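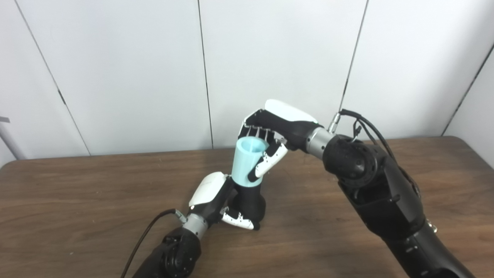

A pale turquoise cup between two robotic hands.

I gave up sharing petitions last August, and I've been meaning to write about it ever since. You know the sort of thing: a river's in trouble, a library's closing, someone you half know from school posts a link and by teatime you've sent it to 300 people without reading past the headline. I did that 19 times in one month (yes, I went back and looked, and yes, I winced).

The one that stopped me was the Clakden bus petition. I passed it on with a very cross message, then Heino Laur wrote back asking which route it was. I hadn't a clue! He takes that bus to dialysis 3 times a week, and he'd already been to the council meeting, where nearly 75 seats stood empty.

So now I ring up, or write a proper letter, or turn up and sit on a hard chair. Agnese Pētersons thinks I'm being a snob about it, and that a shared link reaches people who'd never hear otherwise. She may have a point, and her Grendora campaign did get the crossing repainted. But she also knocked on every door in the street, and I think it was the knocking that did it.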